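Lecture 7: From a camera view to a grasp command

Course notes, Robot Software in Practice
Notes by Ifeanyi Danladi, revised 11 June 2022

Before you read

These notes assume you have finished the Lecture 6 exercise on coordinate frames. If your transform tree still has two roots, fix that first. Most of what follows depends on being able to ask where the gripper is relative to the camera and get one answer back.

The code for this lecture is in the Skivcombe repository under the folder grasp_stack. The planner is called Clovach, and the logging tool is Mustow. You don't need to read the planner source this week. You do need to read its configuration file, which is short.

1. What the stack has to do

A pick request enters the stack as a short message: which object, which arm, and where the object should end up. What leaves the stack is a stream of joint targets. Between those two there are four programs, each running on its own clock.

The detector finds objects in the color picture and gives each one a label and an outline.
The pose estimator takes an outline and the matching depth points and works out a position and an orientation.
The planner takes a pose and returns a path that keeps the arm clear of everything it knows about.
The controller follows the path and reports how far off it is.

Students often draw these as a straight line on the board. In our code they form a loop. The controller can reject a path that asks for too much speed, the planner can reject a pose it can't reach, and the pose estimator can reject an outline with too few depth points in it. Each rejection goes back one step with a reason code. Read the reason codes in the log before you change anything else.

2. Perception on a cluttered counter

Tabletop picking is usually taught with colored blocks on a plain surface. Blocks are fine for checking your transforms. They tell you very little about how the detector will behave on a kitchen counter, where objects are different heights, lean on things, and have shiny or dark surfaces.

Dark objects on a dark surface are the first problem. The detector works from color edges, and when a black package sits on black stone there may be hardly any edge to find. The outline then either shrinks to the label or spreads out into the counter. A shrunken outline is the worse of the two in our stack. It passes every size check and gives you a grasp point that is wrong by a few centimeters.

Polished stone is the second problem. Depth sensors that project a pattern lose part of it on a glossy surface, and you get holes or points that float below the counter. Fit the counter plane once, from many depth pictures with the arms out of the way, and store it. Don't fit it again on every pick.

Metal cans are the third. The side of a can usually gives good depth, but the rim and top often don't. If you estimate the height of a can from its highest valid point, you will tend to get a number that is too low. Use the stored model for height and let the depth points settle only the position.
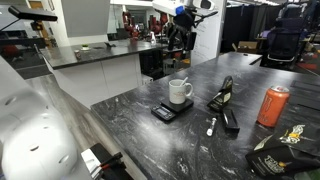
3. Objects that are really two objects

Look at the mug. A spoon handle sticks up out of it at an angle, and the mug itself is on the pad of a scale. To a person these are three things. To the detector they can be one, two or three, depending on the outline it draws.

Suppose the outline takes in the spoon. The pose estimator then sees a tall shape with an odd bump, and the center it reports moves up and toward the handle. A grasp planned from that center may close on the spoon. Suppose instead the outline takes in the scale pad. The center drops and the planner may refuse the pose as too close to the counter.

The fix used in our stack is plain. Every label in the object list carries a rule for what may touch it. For the label "mug", the rule allows something standing inside it and something flat beneath it. The estimator fits a cylinder to the outline, throws away points well outside the cylinder, and fits again. Two rounds are enough. Running it more than that changes the answer very little and costs time.

The same list has a field called keep_clear. For a mug with something in it, keep_clear marks a cone above the rim. The planner treats the cone as solid. This leaves side grasps only, so check that your arm can get its wrist low enough before you turn it on.

A tilted package needs a different rule. Our older code assumed every box stood square on the counter, and the fitted pose snapped to upright even when the depth points plainly disagreed. The assumption is now a setting, assume_upright, and it is off by default. Leave it off unless you have a reason.

4. Planning with more than one arm

With more than one arm over the same counter, each arm is an obstacle for the other. Clovach handles this by asking for the other arm's current joint positions and turning them into a set of simple shapes. That works as long as the other arm is still. If it is moving, the shapes are out of date as soon as they arrive.

There are two ways to deal with this. One is to plan both arms together, which is slower and harder to debug. The other is to lock the shared space. An arm asks for the lock before it enters, and gives it up when it leaves. We use the lock. It wastes some time when both arms have work to do, but when something goes wrong the log shows which arm held the lock, and that is worth a lot during a lab session.

Set the padding around the gripper separately from the padding around the arm. A gripper housing is bulky compared with the fingers, and it is the housing that clips a tall can while the fingers are reaching for something short beside it. The default padding is 5 mm on the fingers and 40 mm on the housing. If the planner reports "no path" on a crowded counter, people cut the housing padding first. Try a different approach angle before you do that.

5. Control and timing

The controller runs at 1,000 steps per second. The detector is far slower. The controller must never wait for it. All it ever reads is the last accepted path, held in a small buffer, and the planner replaces the contents of that buffer in a single step.

If you write your own controller for the assignment, keep these out of the control loop:

– opening or writing files
– printing to the screen
– asking the transform tree for anything
– creating or growing a list

Mustow copies the loop's values into shared memory and writes them out from a separate process. Use it for all timing plots. A print statement left inside the loop will show up as regular spikes in the plot, and you can lose an afternoon looking for them in the network code.

6. Lab assignment

Work in pairs. Use the recorded data set named Mohammed, which contains color pictures, depth, and joint positions from counter picking sessions.

a. Run the detector and save the outlines. Pick one failure and write down whether the outline was too big, too small, or on the wrong object.
b. Fit the counter plane from the start of the recording. Report the fit error.
c. Turn on the two-round cylinder fit for mugs and plot the change in the estimated center.
d. Plan a side grasp with keep_clear on, then again with it off. Save both paths.
e. For the failure you picked in part a, follow the reason codes through the log and say which program should have caught it.

Part e carries the most marks. A short answer with the right log lines is better than a long one without them. Hand in your plots and log lines as a single file, with both names on the first page.

Reading for next time

Read the notes on grasp force from last January, sections 1 and 2 only. Section 3 describes the old controller interface and no longer matches the code.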